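Gultdale Lift Bridge

The Gultdale Lift Bridge was a vertical-lift road bridge over the Um River, linking the town of Gultdale on the east bank with the mill district of Dramier on the west. It carried two lanes of traffic and a narrow sidewalk on the north side. The lift span was 390 feet long and stood between two riveted steel towers. It was closed to vehicles after an inspection found heavy rust in the floor beams, and was later replaced by a fixed concrete bridge just upstream.

Design

The bridge was designed by Anqi Cui, who had earlier worked on railroad crossings farther down the Um. Counterweights in each tower balanced the span, so that fairly small electric motors could raise it. In the lowered position it cleared the water by 30 feet, enough for workboats but not for the grain barges that used the Dramier wharf. 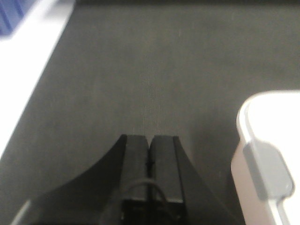 The operator's cabin sat at mid-span, above the roadway, and was reached by a steep stair. Until the controls were rewired, the operator also had to walk down to the deck and close the traffic gates by hand. Drivers complained about the wait, and the town limited openings during the morning rush. Barge owners objected, and a later rule allowed openings on request at any hour with notice by radio.

Closure and removal

By its last decade the bridge was carrying far more trucks than it was built for. A weight limit was posted, then lowered twice. Inspector Areti Stergiou reported that more than 80 rivets were missing or loose along the south truss - most of them near the west tower - and the bridge was shut to vehicles the following Tuesday. Walkers and cyclists kept using it until the new crossing opened in October.

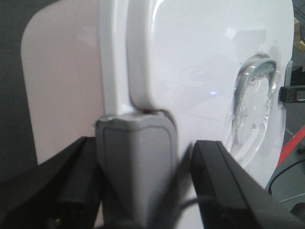
The contractor, Cernumis, floated the lift span out on two barges at high tide. The job took 72 hours, including a delay for wind, and river traffic was stopped throughout. The steel was cut up at a yard in Dramier. The towers came down later in sections, with cranes working from the banks.

Remains

The east pier was left in place as a mooring point. One of the sheaves, the large grooved wheels that carried the lifting cables, stands in a small park at the foot of Ferry Street in Gultdale. Nélida Domínguez, the last full-time operator, gave the cabin logbooks to the Gultdale library, where they can be read on request.

See also: Um River; Dramier wharf; List of vertical-lift bridges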